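Keeping Small Parts and Game Pieces Together
Household tips, November 2020

Every house collects small things that belong to something larger: dice, chips, spare screws, picture hooks, the feet that fell off a chair.
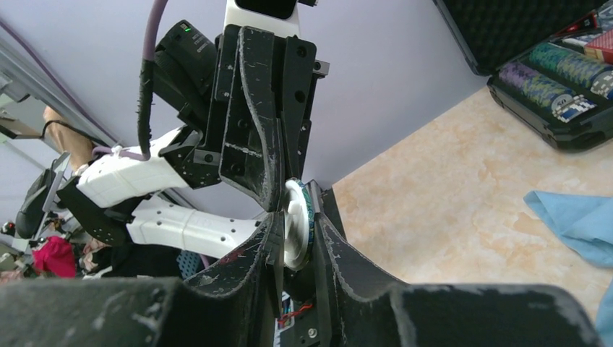 Sort once, by where it gets used

Empty every junk drawer onto an old sheet and make piles by room. Curtain hooks go with the bedroom pile, cabinet knobs with the kitchen pile, game pieces with the games. Anything you can't name goes in one jar with the month written on the lid. I wrote March on mine. If you haven't needed anything out of the jar by the next March, throw it out.

Containers that work

Baby food jars are fine for screws and washers. Wide, shallow tins are better for game pieces, which have to be picked out by hand. Avoid anything with a lid you need two hands to open. My mother kept buttons in a 1950 cookie tin, and the lid still fits tighter than most of what I buy now.

Egg cartons hold up for a few months, then the flaps tear. Use them for sorting and put the parts somewhere sturdier afterward.

Cleaning plastic and clay pieces

Mix 2 drops of dish soap into a bowl of lukewarm water. Dip a soft cloth, wring it out well, and wipe each piece on both faces and around the rim. Don't soak anything with a paper sticker or a printed center. Dry the pieces right away and leave them out on a towel overnight before stacking them. For sticky spots, rub with a little cooking oil, then wipe again with the soapy cloth.

Keep bleach and nail polish remover away from them. Both can dull a printed edge.

Wooden pieces get a dry cloth only. If they feel rough, rub them lightly with fine sandpaper and finish with a dab of mineral oil.

Labels

Masking tape and a laundry marker last longer than printed labels in a damp basement. Put the label on the front of the box. Lids get swapped.

Boxes with split corners

Tape the inside of the corner first, then the outside. Press the tape down with the back of a spoon. A box that has split on all four corners is finished, so cut out the front panel and slip it into a zip bag with the pieces and the rules.

From readers

Roya Soltani writes that she keeps a muffin pan on the workbench when taking anything apart. Screws go into the cups in the order they come out, starting at the top left, and she works backward when it's time to put the thing together again.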